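Trirnent Home Task Kit: Set-Up Guide
Section 4. Teaching a Chore by Hand
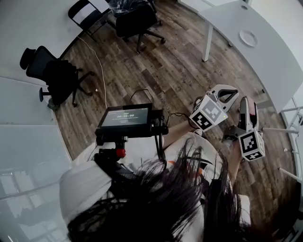
Before the Trirnent arm can fold a towel, a person has to fold one for it, holding the hand grips, again and again. Owners who expected the reverse arrangement should see Section 1, "What the Kit Does Today." It is a short section.

4.1 Before you start

1. Pick one chore. "Tidy the living room" is forty chores in a trench coat. "Put the sock in the basket" is one.
2. Clear a patch of floor or table and leave it alone until you finish.
3. Check that the marker cubes on both grips are clean. Jam is the usual culprit.
4. Switch on the grips and wait for the indicator lights.

Note: Plain, even light works best. The arm has strong feelings about sunsets.

4.2 Recording

1. Hold one grip in each hand, fingers facing each other.
2. Start the timer.
3. Do the chore at half your normal speed. Keep the cubes in view of the head camera.
4. Stop the timer, put everything back where it was, and go again.

Expect to record 100 runs for a sock and 300 for a hand towel. Fitted sheets are not supported. Our Cheetham test house recorded 1000 runs of a fitted sheet and the arm learned to hold one corner and wait.

Caution: Keep long hair, sleeves and pets clear of the gripper fingers.

Caution: Route cables away from your feet. The arm won't catch you.

4.3 Sending runs to the arm

1. Dock both grips and choose Upload in the Letow app.
2. Delete any run where you dropped something, unless you want it dropped the same way every time.
3. Leave the arm plugged in overnight.

4.4 First try

1. Set out the same objects, in the same places, under the same lights.
2. Stand within reach of the stop button.
3. Press Run.

A sock takes the arm four minutes. If it misses, let it finish; it will often go back for a second look. If it picks up the basket and puts it on the sock, press Stop and record 100 more runs with the basket moved a little each time.

Note: Glassware, knives and anything you inherited should stay with human staff. See Section 7 for the list, and Section 8 for claims.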